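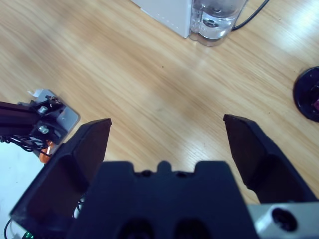

Finish trial, notebook entry, April

Mellor oil on the three offcuts from last month. Rubbed down with 400 paper, wiped with a damp cloth and left to dry before the first coat. Tin is the new batch, 519 g on the scales with the lid on, so I can see how much we get through.

Coat one went on at 9.20 with a lint-free rag. The grain drank it on the end cuts and hardly at all on the face. Left it 15 minutes, then wiped back hard. The Dromon wax we used before never needed that. 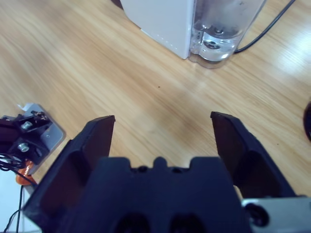
Second coat has to wait 6 hours by the tin. I gave it until late afternoon and it was still tacky along one edge of offcut B — my fault, I missed a run when wiping back. Scraped it, went over it again with the 400 and carried on.

Water test on offcut A only, the others are too fresh. Drops left for an hour, blotted, no ring. Hot mug left a faint white mark that had gone by the time I packed up. Vinegar did nothing.

Meter in the store read 89 per cent humidity this morning, which I don't believe. Check it against the other one before blaming the oil for slow drying.

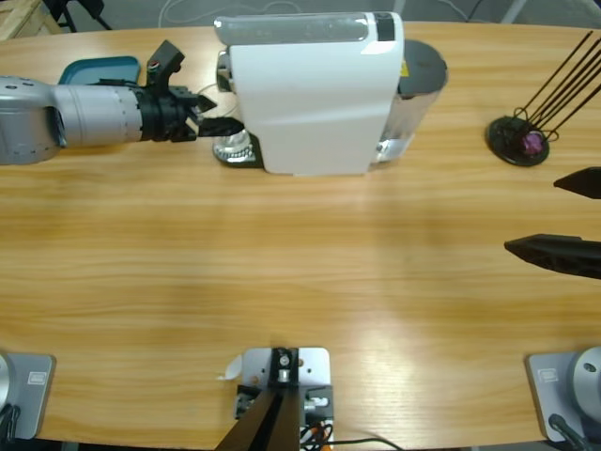 To do

Third coat on A and C, leave B at two for comparison.
Price a larger tin from Nulura.
Rags flat on the line outside, not in the bin.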